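Speaker notes: Laying out a table so people put things back
Colette Millet, afternoon session

Start when the door closes. Say hello, thank Benito Olmedo for the room. Mention that the handout is on the chairs and that I will take questions at the end.

Opening. I ran the packing room at Plesta for a long stretch before I did any teaching. We handled 335 place settings for one hotel order, and most of the time we lost went to looking for a clear spot to put the next piece down. Pause here. Ask who has a table like that at home or at work. Wait for hands.

Slide 2. Cover the surface first. Paper is fine. It protects the top, it takes tape well, and you can throw it out when it gets scuffed. Pull it tight before you tape anything. Matte paper is easier on the eyes under ceiling lights than a shiny cloth. Don't spend more than a minute here.
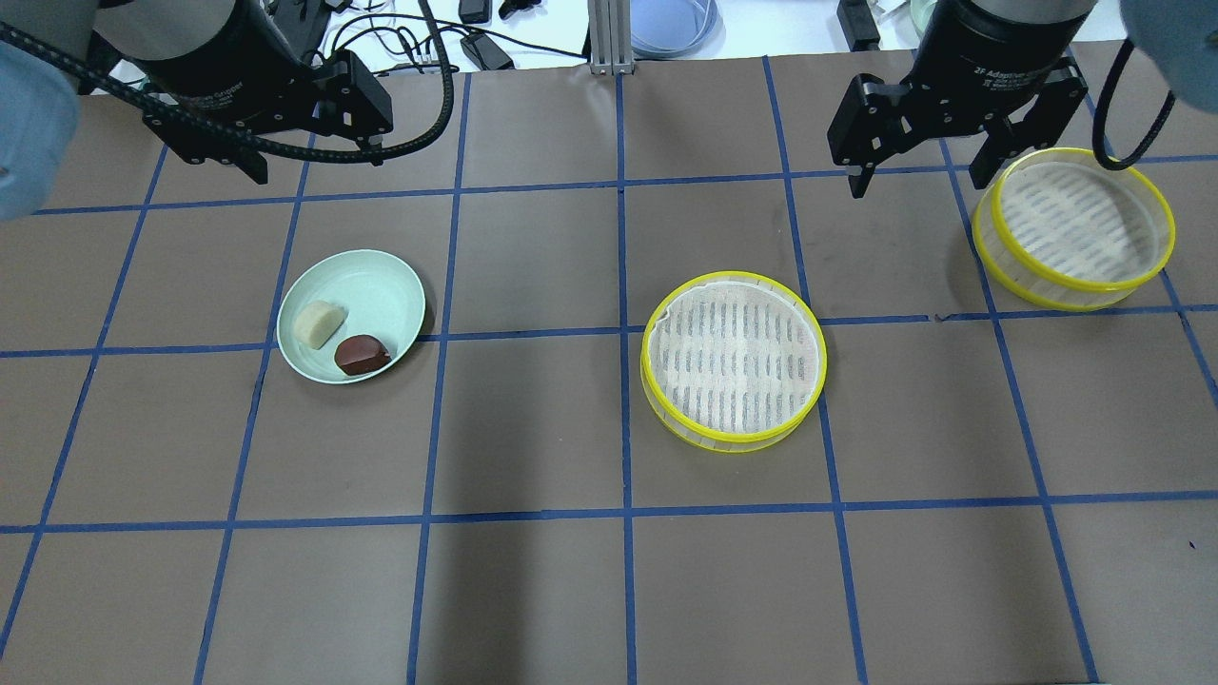 Slide 3. Grid size is the part people get wrong, and I got it wrong too at first. Mireille Pons and I made our first squares too small, and every dinner plate sat across two of them. Make the square bigger than the largest thing you handle. Use a tape color that stands out from the cover, like blue on grayish-brown paper. Point to the pale green bowl on the left, which is sitting right across a line. Ask the room which square it belongs to. Let them argue for a bit. Then give the rule we used: a piece on a line gets moved before the next one comes out.

Slide 4. Numbers from the Plesta room. Before the grid, 61 pieces set down in the wrong place in one July shift. Don't read out the whole table, it's in the handout. Loïc Langlois kept the tally, so send detailed questions to him.

Slide 5. Home version. A kitchen table, one roll of tape, bowls on one side and plates on the other. Leave one row free for whatever you are working on. Change the paper when the tape starts to lift at the corners.

If time is short, skip slide 5 and go to questions.

Likely questions: does the tape leave marks (not on paper, test it on bare wood first), and can you label the squares (yes, in pencil, near a corner).

Last thing: Eulalia Garrido has the sign-up sheet for the workshop by the door.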